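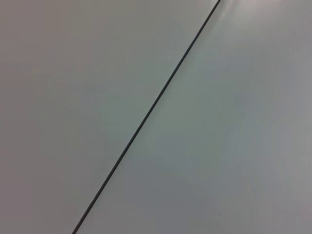
I have a soft spot for boring faults, and my favorite of the year happened in May at the Zotmont packing hall in Prilport, where a robot arm kept stopping dead in the middle of a perfectly ordinary pick. It would come down toward the bench, slow, hesitate, and throw a collision warning with nothing near it. We blamed the gripper, then the cable, then (unfairly) the night shift. Then Eilidh Rennie went through the wrist camera pictures and found the culprit in close-up: two pale gray panels, one thin dark line running dead straight between them on the diagonal, and a bright patch of glare up in the corner. The software had decided that the line was the edge of something tall. It was a seam!

I love this failure. I really do. It cost Zuncombe, who run the line, 248 stopped cycles out of 800, and I'm not pretending that was fun for the people restarting it. But look at what the arm did when it got confused - it stopped. It believed there was an edge in its way and it declined to push through. A wrong answer about the world led to a safe action, and I would take that trade any day over an arm that is right nearly always and charges ahead the rest of the time.

Where I get grumpy is the fix that was proposed first, and had in fact been typed in before anyone talked it over. Somebody raised the collision threshold from 60 to 400, and sure enough the stops went away. So would the stops for a hand, a dropped wrench or a tote lid left on the bench! Onni Mustonen spotted the change on his way off shift and put it back, and he deserves more thanks than he got.

What we ended up doing was dull and wonderful. We turned the lamp so the glare moved off the work area, told the vision model about seams using a few hundred pictures of plain bench, and had Mägi, our integrator, put a lock on the threshold so that changing it takes two people. The arm now glides over that line as if it had never worried about it.

My plea to anyone running these machines is to treat a nuisance stop as a report. Your robot is telling you what it thinks it sees, for free, several times an hour. Pull the pictures and look at them before you touch a single setting, and bring whoever is on shift along, too. Onni has already started a folder.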